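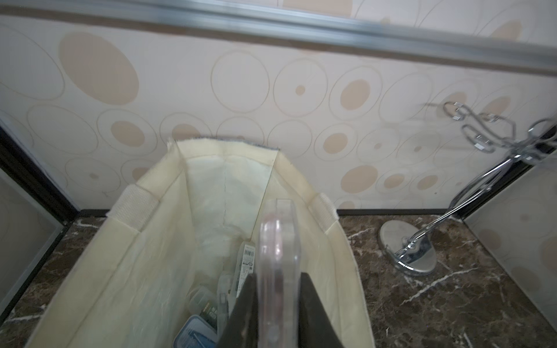
Home Features Beauty Hair Shop Subscribe

The Lip Balm That Sells Out by Wednesday

Lorenz Grabner started making lip balm in a rented kitchen in Paquette because the ones he bought kept going grainy in his coat pocket. He had worked in a bakery for years and knew how fats behave. Shea butter that cools slowly forms small hard crystals, and those are the grit you feel on your lips. He cools his in a cold room, stirring the whole time.

His company, Hilel, now sells 4 balms. The plain one has beeswax, shea, castor oil and nothing else. The others add peppermint, a rose tint and a thicker overnight version in a pot.

Ravinder Gosselin buys skin care for Ellness, a small shop on Widgate Street. She took 51 tubes in December and had none left by the middle of the second week. Her next order was 235.

"People come in with lips that are already cracked," she says. "They've been using something with menthol or cinnamon in it every half hour. I tell them to stop that first."

She suggests a thin layer after brushing your teeth and another before bed. Scrubs can wait until the skin has healed. If you wear matte lipstick, put the balm on ten minutes early and blot it well, or the color will slide.

The rose tint is the one that splits customers. It goes on sheer and looks close to bare on deeper lips, so Gosselin keeps a tester out and a stack of cotton swabs. Grabner has mixed a darker berry shade, but the pigment settled in the first batch and he threw out 79 tubes of it. He is trying again with a finer grind.

Last updated: Wednesday, 9:40 a.m.

Related
Hand creams for people who wash up a lot
Does your lipstick expire?
Choosing a sunscreen for your lips
Five brushes worth cleaning properly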